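August, 6.40 in the morning

Humidity in the workshop was 92 per cent when I came down, which is too high for finishing, so the Dobos job waits. Moisture meter left on the bench overnight with a fresh battery. It reads the same as before, so the old battery was fine.

Spent the first two hours on the colour trials for the Temer order. They want a red that will sit on pale furniture without going pink in north light. The first mix, with the Nultano pigment, dries a full shade lighter than it looks in the tin. The second mix has more iron oxide and less white and holds up better, but it takes longer to cure and shows brush marks if the coat is heavy. Thinned it by a tenth and the marks went. Noted the ratio in the back of the blue book.

Gloss is still undecided. The client's sheet says satin in one place and matt in another. I wrote to ask.
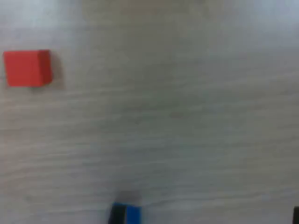
The difficulty with any strong red is that the eye adjusts to it within a few seconds and stops judging it properly. I look at the grey card for a minute between samples and keep the lamp at one height. Flat boards are poor for this work because they show only one angle to the light. A cube does better: on a matt red one against pale grey wood grain, the front face comes up as tomato and the side face goes much deeper, and it is the side face that tells you whether the mix will turn brown in shade. The second mix stays red at that angle. The first I would not trust.

Costs after lunch. The Skundine invoice came to 2,814 with carriage, of which 490 was for the primer alone. I had allowed less. The primer covers well, though a cheaper one under two coats of the second mix might do the same job. Will test on offcuts before ordering again.

Window seal on the east side has gone hard and is letting damp in. Cut it out and put in new, leaving the top run until I have the long ladder back.

Humidity down to a workable figure by four. Sanded the Dobos panels, wiped them, covered them. First coat tomorrow if it holds. Need more lint-free cloth and a second mixing jug.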